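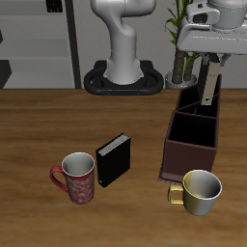
Workshop > Robots > Young Builders

A robot arm does what you say. Sadly, it does exactly what you say.

At Prorkville, our shared workshop, we build the table on a computer first. A pretend mug costs nothing to drop - ask Randi Bakke about the real ones.

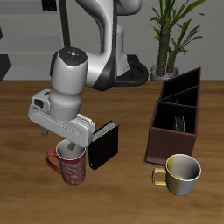 An arm has joints, like your elbow. The two fingers are called a gripper. Tell them where to go, how far to open and when to squeeze.

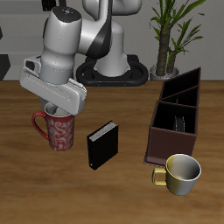
Miss a step and the arm won't guess. Write it down and try again.

49 shares | 2 comments

Despina Panagiotou: My brother needs these instructions.

Cyril Staniforth: Does it wash up?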